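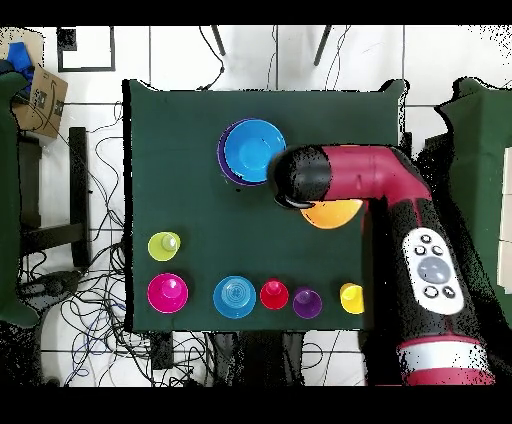

*Figure 6. Two nested bowls on a green-covered table.*

## 4.3 Registering a player transfer in Prerden

Use this procedure to move a player's registration from one club to another during an open transfer window. You need a club secretary login for the receiving club.

1. Open **Squad > Transfers** and select **New incoming**.
2. Enter the player's registration number. Do not search by name - the search returns retired and duplicate records.
3. Select the transfer type: **Permanent**, **Loan** or **Free**.
4. For a loan, enter the return date. The form rejects any date after the end of the season.
5. Enter the fee in whole dollars, without commas. A fee of 1,747 is typed as `1747`.
6. Attach the signed release and the medical form. Each file must be under 300 KB.
7. Select **Submit to league**. The status changes to *Pending release*.

The releasing club has six days to accept or dispute the request. If it does neither, the request goes to the league registrar.

> **Note:** The notes field holds 200 characters. Longer text is cut off when the form is saved.

> **Caution:** Do not add the player to a match sheet while the status is *Pending release*. Godeck match sheets do not check transfer status, and the result may be forfeited.

### Canceling a request

1. Open the request and select **Withdraw**.
2. Choose a reason from the list.
3. Confirm with your password.

A withdrawn request cannot be reopened. Submit a new one and attach both files again.

Section revised 12 August 2023, K. Lachance.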